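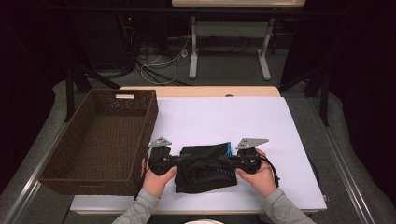
Woven basket on a sheet-covered table.

Sundham Household Linen Records

A table of wash and wear records for bed and table linen used at guest houses. Release 2.

Contents

The data has 2,496 rows. Each row is one wash of one item. There are 282 items in all: flat sheets, fitted sheets, pillowcases, tablecloths and hand towels. The records come from 17 guest houses in the Sundham area and cover 84 weeks.

Files

washes.csv holds the main table
items.csv holds one row per item, with fiber, weave, size and first use
houses.csv holds house codes, water hardness and type of dryer
codes.txt explains the short codes used in the other files

Columns in washes.csv

item_id: matches items.csv
week: week number, starting at 1
temp_f: wash setting in degrees Fahrenheit, as marked on the machine
detergent: P for powder, L for liquid, N for none
dry: line, tumble or mixed
width_in, length_in: size after drying, in inches, measured flat and unironed
stain: 0 to 3, judged by eye under daylight
mend: 1 if the item was mended before this wash

How the records were made

Staff at each house filled in a paper sheet kept next to the washer. The sheets were typed up once a month with the Plulance entry form, which rejects sizes larger than the item was when new. Cotton knits can stretch, so those rows were typed in by hand and have a 1 in the override column.

Item tags were sewn into a corner hem. Tags lost in the wash were replaced under the same number if the item could be matched by size and fiber. Otherwise the item was closed and its last row is marked END.

Known problems

House 6 changed washers in July and did not write down temperatures until the new dial was labeled. Those cells are blank.
Stain scores differ from house to house. Compare them within a house only.
Fitted sheets are measured across the top panel, without the elastic. In release 1 some were measured edge to edge. These have been removed.
Tablecloths from the Mansour supplier list have no thread count.

License

Free to use and share with credit to the Sundham Household Linen Records. Please give the release number.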